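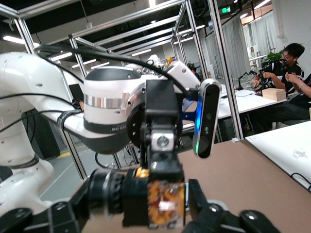 Re: [larnbridge-wellness] checkups + the walking thing

ok finally answering this, sorry, been buried. Typing fast between calls so forgive me.

You wrote:

> Two questions for the list. First, is the Larnbridge screening
> in September still happening, and do we have to book or can we
> just show up? I put off my checkup last year and then put it off
> again and would like to have it on the calendar this time.
>
> Second, the step challenge. I hit 3,838 yesterday and was kind of
> embarrassed to enter it. Is there a minimum? The Dzene page says
> the goal is set for you but mine is blank. Should I even bother
> if I'm nowhere near the people at the top of the board?
>
> Also my blood pressure was 128 over something at the pharmacy
> machine, I forgot to write down the bottom number. Do I put that
> on the form or leave it off?

Taking these in order, more or less.

Screening: yes, still on. September. You do have to book, the walk-in slots went away when they moved it to the smaller room. Booking opens at 2 pm and the early ones go fast, people want to get the fasting part over with. If you get an afternoon slot call the desk and ask whether you still need to fast, I've heard both answers and don't want to be the one who tells you wrong. Bring your insurance card. Bring the list of what you take too, including vitamins, they ask every time and I always blank.

If you miss it you can still see your own doctor and send in the form. Same credit. The form is the 2 page one, not the old long one. If someone forwards you the long one toss it.

Steps: no minimum!! Enter the 3,838. Please. The board only shows the top names so it looks like everyone is out there doing marathons, and most of us are not. I had a week in there that was basically couch to fridge. The blank goal is a Dzene thing, go to profile, then activity, then save it once without changing anything and the number shows up. No idea why. Did it for me and for two other people on here.

What worked for me was picking a time and sticking it in the calendar like a meeting. Mine is right after lunch. Once around the building and back, and if its raining I do the stairs. When I left it for "later" it never happend. Start with a number you can hit on a bad day and bump it up after a couple weeks.

Blood pressure: leave it off if you only have the one number, the form wants both. Go back and do it again, sit for five minutes first, feet flat, no coffee right before. Write down both this time lol. And if you're worried about it at all ask your doctor, not a mailing list.

Other stuff while I'm here

- The Grident dental cleaning reminder that went out was a duplicate. If you already booked ignore it.
- Daleo class is moving to 7 am starting next month. I know. I didn't pick it. Mats are there, bring water.
- Reimbursement cap is still $100 for the year, gym or shoes or classes, any mix. Keep the receipts, a card statement won't do it, they bounced mine.
- Somebody asked about flu shots. Don't have dates yet, will post when I do.

If I missed a question send it again, prefarably as its own message so it doesn't get lost in the thread. And trim the quotes when you reply, the digest people are getting the whole thing five times over.

gotta run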